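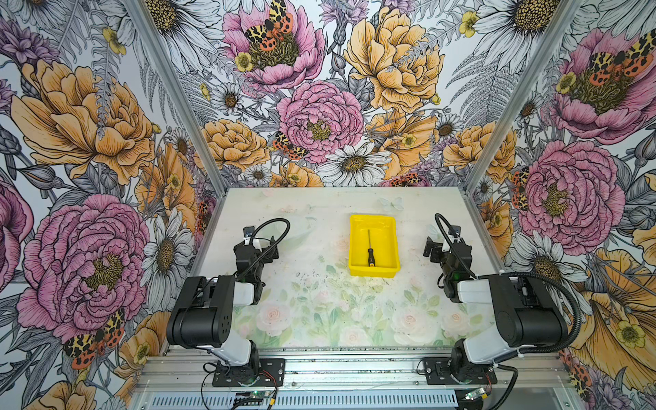

The Fusmont bench cell is a two-arm build in a shared workshop in Blackburn, put together over evenings by Wayne Catterall and whoever else had a free hand. Base layout took longer to settle than anything else. Early versions had each arm clamped to the tabletop, and every reprint of the clamps moved the origin by a few millimetres. Both arms now sit on black mounting plates along a single aluminium rail at the front of the table, with the grippers reaching in towards the middle. The yellow tray between them, with the screwdriver in it, is the standard test layout. Base spacing can be changed by sliding a plate along the rail, but the calibration has to be redone afterwards, so it tends to stay put.

Page updated 25 April 2025. Notes below are for members who asked about wiring and reach. The parts list is in the binder under the Nelitz shelf.

Joint controllers are on a shared supply, fused separately for each arm. Motion commands go out at 30 Hz from the workshop PC. Going faster gave no improvement with our smoothing filter and made the logs harder to read.

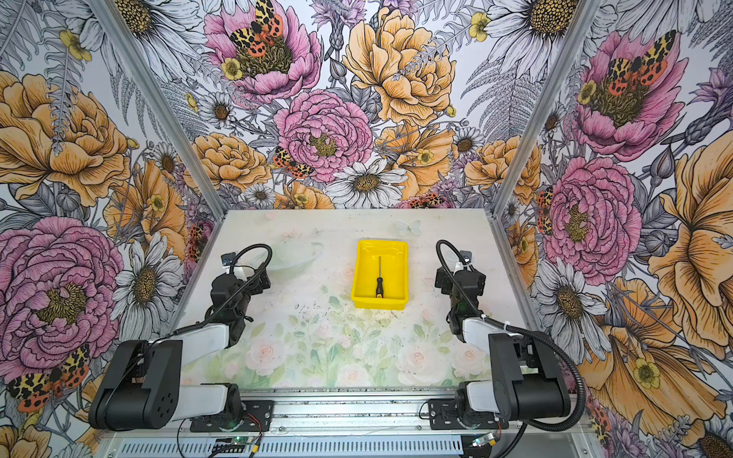 Cable routing is on its third revision. The first used flat ribbon, which fatigued at the elbow, and the second used spiral wrap, which snagged on the shoulder joint during homing. The current arrangement leaves a generous service loop at each wrist: coiled cable over the top of the left gripper, and a long corrugated run down the outer side of the right arm. The wrist cameras ride on top of the grippers, and the right one is still held on with white zip ties. A printed bracket is drawn up and should be fitted in May, provided the Zuditz printer is back in service. The small circuit boards under the bases remain exposed for now – covers are on the same print list.

Repeatability was checked with a dial indicator over 97 moves per arm. The left arm was the better of the two. The right has some backlash in the shoulder, which 4 shims reduced but did not remove. Members using the cell should home both arms before loading a program and keep the speed limit on until the first full pass is complete.

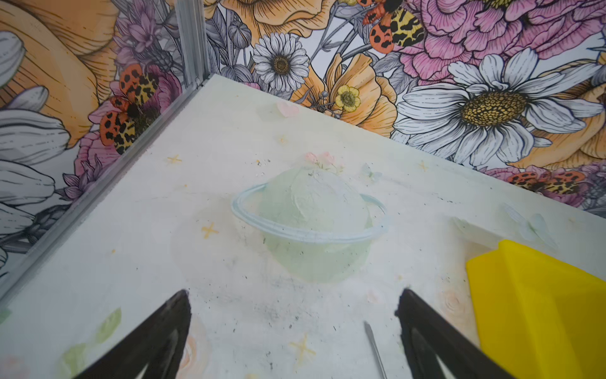 Right-hand side of the picture: yellow plastic part. Between the black gripper fingers: slim metal tool on the printed tabletop.

Fasteners on the rail are M6 throughout. Torque settings are written inside the binder cover. Corrections to Wayne – leave a note in the binder or catch him at the bench.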